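Why Did the Robot Squash the Jar?

A story about a loose screw, a small mistake and a big red button
From the Trernar Science Pages for Young Readers
Reading time: 10 minutes

Have you ever put your foot down on a stair that was not there? You thought there was one more step, but you were already on the floor. Your foot came down too hard and your whole body got a bump.

A robot arm in the town of Ivton had almost the same problem. The people who work with it at the Urnico workshop have let us tell the story, because they think children should hear about the bad days of robots too.

What was the job?

The job was easy to say. Pick up a jar from the table. Move it to the right box or tray. Open the fingers and let it go. Then take the next jar.

For you this is very easy. You could do it while you talk with your friend about something else. A robot arm needs many small steps for it. It must know where the jar is. It must go down to the jar, but not too far. It must close its fingers so that the jar does not slip, and it must not close them so much that the jar breaks. Then it must lift, turn, go down again and open.

On the morning of our story, the arm moved 17 jars and made no mistake. Everybody was pleased. Then came the next jar.

What happened?

The arm took the jar, carried it over the table and began to go down. It should stop when the bottom of the jar touched the table. It did not stop there. It pushed and pushed. There was a sound like a nut in a nutcracker, and the lid of the jar had a crack from one side to the other.

After this the arm stood still. It had not become tired or afraid. Inside the arm there are motors, and a computer watches how hard each motor is working. When a motor works much harder than it should, the computer says: something is wrong, stop everything. This is called a protective stop.

One of the people at the workshop also pushed the big red button. It is called the emergency stop, and every person who works near the arm learns about it on the first day. You push the button first and ask questions after.

Was the robot angry?

No. Some children ask this, and it is a good question, because a robot that crushes something can look angry. But a robot arm does not have feelings. It does what its program tells it. If the program says "go down to the table," it goes down to the place where it believes the table is.

The important word is "believes." This arm has no eyes in its fingers, and it has no skin like yours. It finds out where its hand is by measuring how much each joint has turned. You can try this yourself. Close your eyes and touch your nose. You can do it without looking, because your body knows where your arm is.

Now imagine that somebody moves your chair a little while your eyes are closed, and you do not feel it. You try to touch a cup on the table in front of you. Your arm does everything in the right way, but your finger comes to the wrong place.

How did they find the fault?

The people at Urnico did not start the arm again immediately. They took out the plug and made a list of things to look at.

First they looked at the jar. Maybe it was taller than the others? They put it beside another jar, and it was the same.

Then they looked at the program. Maybe somebody had changed a number in it by mistake? They read it line by line. All the numbers were the same as the day before.

Then they looked at the fingers of the gripper. (A gripper is the hand of a robot. This one has two fingers.) The fingers were straight and clean.

The search took 17 minutes until one of them put a hand on the base of the arm and felt it move. Only a very little! A screw at the base had become loose. Each time the arm stopped or turned, it shook the screw a little, and after many days the screw did not hold well anymore.

So the whole arm was leaning forward. Its hand was 3 millimeters lower than the computer believed. Take a ruler and look how small this is. It is thinner than most pencils.

How can a small lean make such trouble?

Here you need to think about length. When the arm was stretched out, its hand was 590 millimeters away from the base. This is almost the length of two school rulers, one after the other.

Try an experiment. You need a long ruler or a straight stick, and a table.

1. Put one end of the stick on the edge of the table and hold it with your hand. The other end should stick out into the air.
2. Lift the end under your hand a tiny bit.
3. Look at the far end. It moved much more than the end under your hand.
4. Do it again with a short pencil. The far end of the pencil moves only a little.

With a long arm, a tiny lean at the base becomes a bigger mistake at the hand. A robot with a short arm and the same loose screw would maybe not have broken anything that day.

And why did the first jars go well? The arm had put them down close to its base, where the mistake was small. The unlucky jar had to go to the far corner.

What did they change?

They tightened the screw, of course. Then they painted a thin line over the screw and the metal beside it. If the screw turns even a little, the line on the screw and the line on the metal do not meet anymore, and you can see it from a distance. People do the same on trucks and on rides at the fair.

They also gave the arm a small morning exercise. Before the first jar, it goes slowly to a metal pin which stands on the table and touches it very softly. The computer always knows where this pin should be. If the pin is in another place than expected, the arm does not start to work, and a message comes on the screen.

The last change is about speed. Near the table the arm now goes down slowly, like you do when you put a full glass of milk in front of your grandmother. When a slow arm bumps into something, it has more time to notice.

Rules for people near the arm

Robles is the company that made the safety plan for the workshop. Their plan has many pages, but these are the rules that visitors get:

Stay behind the tape on the floor until somebody calls you.
Know where the red button is before the arm moves.
Never reach for a thing that the robot has dropped while the robot is still on.
Tie back long hair, and take off scarves and necklaces.
If you hear a strange sound, say it. You will not get in trouble if it was nothing.

A look at the table

Jars with yellow lids and green lids are used for this kind of work. Two yellow ones stand together in a gray tray, and the clear boxes and red blocks are on the same black table. Look for the gripper with two green lights above it. How far is it from the table to the thing with the green cap? For a mistake of 3 millimeters, that is the place where it matters.
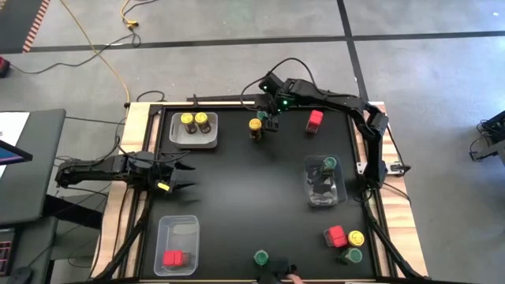
Words from this page

Base: the bottom part of a robot arm, where it is fixed.
Emergency stop: the red button that stops the machine.
Gripper: the hand of a robot.
Joint: a place where an arm can bend or turn. You have one at your elbow.
Protective stop: when the robot stops itself because something is wrong.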